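Cutting mat

A cutting mat is a flat sheet you put on a table so the blade goes into the mat and your tabletop stays nice. I've been using them for years and I'm way too fond of them, so bear with me (Zofia Wasilewska fixed my spelling on Oct 12, 2021, thank you!).

Most of the ones I run into are green with a white grid printed on top. The grid is for lining up paper or fabric, but I use it for everything – sorting buttons, checking the size of a print, setting down a peach or an apricot while I look for a plate.
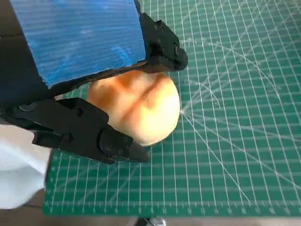 Fruit juice wipes off fine if you get to it soon. I wouldn't slice food on a craft mat, though, and Radosław Makowska, who taught me bookbinding in Sinenau, keeps a separate kitchen board for that.

Care

Store it flat. Mine once leaned against a heater all June and came out wavy, and 40 books piled on top did nothing for it! Cool water and a drop of dish soap are enough for cleaning.

Where to use one

Any steady table will do. I like a room with pale walls and big windows, plus a ceiling light for after dark, when the panes go black and the grid lines get hard to read.

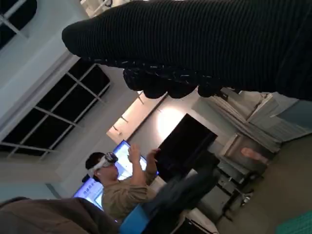
White-framed windows with dark panes, and a man in a white VR headset with both hands raised.

See also: rotary cutter, self-healing mat, steel ruler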